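A Kitchen Made of Numbers

I went to the open day at Wikent on 18 May 2019 with a small notebook and too many opinions. I had expected to see metal and cables. Instead we were put on folding chairs before a large screen, and for most of the morning we watched a robot arm work in a kitchen that does not exist.

Some visitors felt cheated. The man beside me had driven 43 kilometers and he said so more than once. I understood him, but I did not agree, and I want to explain why.

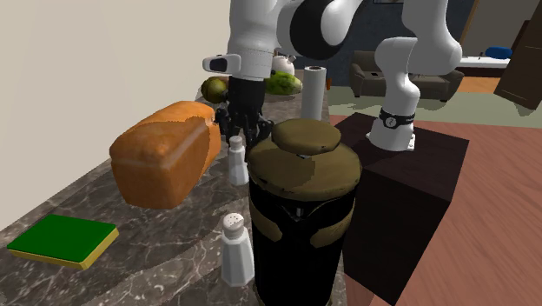

A simulated kitchen is a cheap place to be wrong. Our guide told us that the team, which calls its software Altari, had run the same small task 511 times that week. Think what this would mean in a real room, with real glass and real people who must sweep the floor. In a drawn room a mistake costs some electricity, and the next try begins at once.

Also I liked that the kitchen was not tidy in the way of advertisements. A sponge shared the marble counter with bread, fruit and a kettle. My own counter looks much the same on a Saturday, and a helper that can work only in a clean laboratory would be of little use to my mother, who is 71 and never puts anything back in its place.

My doubt is a different one. On the screen everything has clean edges and the objects obey the rules which somebody wrote for them. I asked how bread behaves when it is fresh and soft. The guide was polite — he said they were working on contact — but I did not receive a number, and I would have liked one.

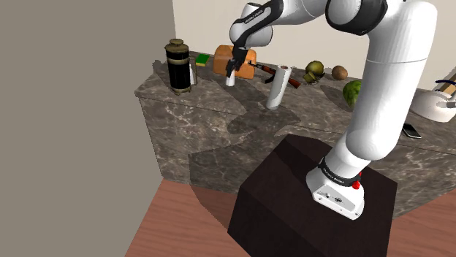

Žydrūnas Kazlauskienė wrote to me after reading a draft of this text, and objected that I am too kind: a company which invites the public should show at least one real arm, even a slow one, even failing, so that people can judge the distance between the two for themselves.

I accept half of this. The distance should be shown, and Wikent says a real arm will be running at the next open day, in September. I have already asked for a chair near the front.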